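Chapter 6
Seeing Through Things: Perception When the World Has Glass in It
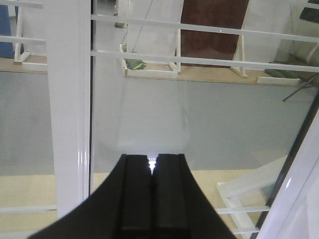 Figure 6.1. A wrist camera's view past the nearly closed fingers of the gripper, through a transparent pane, to a room on the other side.

If you have worked through the first five chapters, you already have a robot that can move its arm where you ask, open and close its hand, and stop politely when you tell it to. You have also, I suspect, been spoiled a little. The tabletop exercises in Chapter 5 used blocks with flat sides and dull paint, and a block like that is about the kindest thing you can put in front of a camera. It stays where it is, it looks the same from most directions, and when the software says there is a surface 400 millimeters away, there really is one.

Now look again at Figure 6.1 and ask what your Chapter 5 program would make of it. The two black fingers are easy enough, and we will come back to them. Past them there are white rails and posts, a gray wall, a beige floor, and farther off some white frames on a tan platform with green cushions near their feet. A person glances at this and understands at once that the near things are near and the far things are far, and that there is a pane in between. Your program has no such understanding. It has a grid of colors, and if you are lucky a grid of distances to go with it, and the pane itself hardly appears in either one.

The trouble with glass and clear plastic is that they give a camera two answers at once. Some of the light comes from whatever is behind the pane, and some of it bounces off the front. The gray wall in the figure has soft, faint reflections near its middle, and there is a small bright glint right at the tips of the fingers. A planner that takes the glint for an object will steer around nothing at all. A planner that trusts only the wall will happily drive the hand forward into a surface it never noticed. I have made both mistakes, and I can tell you that the second one is louder!

We will spend this chapter building a piece of software that does better, a little at a time. It is called a scene layer, and it sits between the camera driver and the motion planner. If you are using the Werham toolkit from the earlier chapters you already have an empty one installed – it simply passes everything along untouched. Readers working with Cedemer will need to add one by hand, and the steps are in Appendix B.

The first job of the scene layer is to know the robot's own body. The gripper fills a good part of the bottom of the picture, and a wrist camera will see some of it in nearly every picture it takes, so we had better teach the program to set those pixels aside. Section 6.2 shows how to make a self mask from the arm's joint readings and the shape file of the hand. We check it against the practice set, which has 3578 pictures in all. Of these, 2693 are for tuning and the rest are kept back until the very end of the chapter. Please do keep them back. It is tempting to peek, and your results will look lovely and mean very little.

The second job is finding edges that belong to a pane. In the figure there is a thin dark line just to the right of the tall white post, and a dark strip running down the inside of the slanted white piece at the far right. Lines like these are often the best clue we get. Section 6.3 gathers them up and asks whether they could be the borders of one flat surface, using a fitting method you met in a simpler form in Chapter 3.

The third job, and the one students find hardest, is deciding what to do when the layer is unsure. Section 6.4 introduces the Iyer map, a grid in which every cell may be free, filled, or doubtful, and we will talk at some length about how slowly an arm ought to move through doubtful space.

Before you read on

Open the Drilell viewer and load picture 1296 from the practice set. Turn the depth overlay on and off a few times and write down, in plain words, where you believe the nearest surface is and what made you think so. Keep the note, as you will want it for Exercise 6.7.

6.1 What a depth reading is really telling you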